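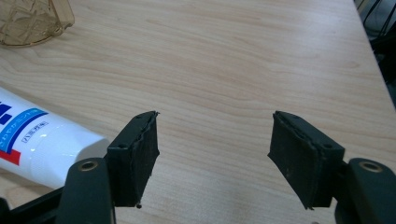
Fig. 1. White squeeze tube on the wood table, cap end in.

Tubes, Bottles and Small Stuff: How a Shared Table Fills Up
Project report, second draft
Chukwuemeka Ibrahim and Ayodele Olatunji

1. What we wanted to find out

Everybody on our hall complains about the shared tables. Nothing ever has a place. We wanted to know which small things get left out longest and whether a cheap fix changes it. Cheap meaning trays, labels, a shelf. No new furniture, no budget really.

Three tables in the Rastwood building, all used by more or less the same people. Kitchen end, window end, and the one by the stairs. We logged what was left on them over 27 days in August, twice a day, 8 in the morning and again at 9 at night. Chukwuemeka did mornings. Ayodele did nights and most of the typing.

2. What counts as an item

Took us longer than it should have. First version of the sheet had "misc" and half of everything ended up in misc, so useless. Second version had 6 groups:

Tubes and squeeze bottles
Jars and tubs
Paper (mail, flyers, notes)
Cables and chargers
Pens, scissors, tape
Food, opened

Anything somebody was using when we walked up did not count. A thing left for two checks running got logged once with a mark next to it, not twice. We messed this up the first couple days and had to go back and fix the sheet.

Tubes were a pain to log. Glue, hand cream, sauce, all the same shape from across the room. Labels in languages neither of us reads, too - the one in Fig. 1 has its lettering in Japanese on a blue band. We decided the group is by container and left contents out of it. Probably a weakness, see section 5.

3. Results

197 items total after cleaning up the sheet. Paper was the biggest group, no surprise. Tubes and squeeze bottles second, which we did not expect at all, we had guessed cables.

Paper moves fast though. Most of it gone by the next check, thrown out or picked up. Tubes stay. They lie down, they roll a bit, they get pushed to the side when someone needs the middle of the table and then that's where they live. Jars get put back more, our guess is becuase they stand up and get in the way.

Opened food was low on every table. People are scared of the ants from last spring.

Kitchen end was the worst table all the way through. Window end was nearly clear most mornings and a mess most nights.

4. The tray test

For the last stretch we put a Drandico desk tray on the kitchen end table and a tall cup next to it. Tray for flat stuff, cup for tubes (cap down). No sign, no email, we wanted to see if people would just use it.

The cup worked better then the tray. Tubes went in it from the first night. The tray filled with paper and stopped being a tray, it was just a taller pile. We emptied it once and it filled again.

By the stairs we tried a sign instead, printed, taped flat. Could not see any change there. Someone drew on it.

5. Problems

Two checks a day misses a lot. Whatever came and went over lunch is not in here.

People knew about the project after a while. Hard to hide walking around with a clipboard at 9 pm.

No baseline for the kitchen end with the cup but without the tray, so we can't say the cup alone did it. Should have put them out on different tables.

Container vs contents, like we said. A tube of glue and a tube of mayo probaby get left for different reasons.

6. Next

Idahosa hall said we can use their tables next term, same sheet, cup only. We also want one noon check added. Ayodele is redoing the log so the marks for repeat items are their own column and not a squiggle in the margin.

Raw sheets are in the blue binder, back shelf of the project room. Please put it back after.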